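## 4. Visitor station: hand-held gripper demonstration

This section covers set-up and running of the hand-held gripper station at a Peveo open day. It assumes the bench has been levelled and the recording laptop configured as in Section 3.

### 4.1 Set-up

1. Clear the bench to the edges, then lay out the demonstration objects within arm's reach of the operator.
2. Check both fingers for cracks along the layer lines. Replace them as a pair.
3. Seat the fingers and tighten the screws by hand. Do not use a powered driver.
4. Open and close the jaws fully three times. Travel should be smooth, with no scraping at either end.
5. Start the Narurance logger and confirm that the preview is live before visitors are admitted.

**CAUTION:** Keep loose cables off the floor on the visitor side of the bench. Route them behind the bench legs and tape them down.

### 4.2 Grasping a bottle

1. Hold the gripper level and bring it toward the bottle with the jaws fully open.
2. Centre the bottle between the fingers at label height. Gripping higher up lets the bottle swing.
3. Close until both fingers touch, then squeeze slightly further. Stop if the wall of the bottle begins to buckle.

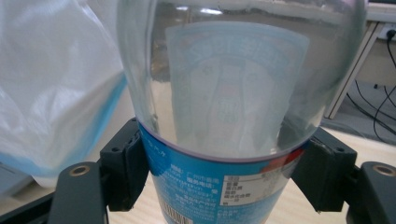
4. Lift vertically, pause for two seconds, and move to the drop position.
5. Lower the bottle until the base is flat on the bench before opening the jaws.
6. Press **Mark** on the logger to close the episode.

**NOTE:** Clear plastic can confuse the Goel tracking overlay. If the outline flickers, carry on with the grasp; the recording is not affected.

### 4.3 Visitor turns

Each visitor completes one practice grasp and one recorded grasp. Allow around 40 seconds per turn. Children may take part if an adult stands beside them.

**CAUTION:** Fingers and sleeves must stay clear of the jaws while the trigger is held.

Discard any episode in which the object was dropped or the preview froze. Enter the episode number on the station sheet and pass it to Juniper Hutchins at the end of the session. Report damaged fingers to Liam Phelan, who holds the spares.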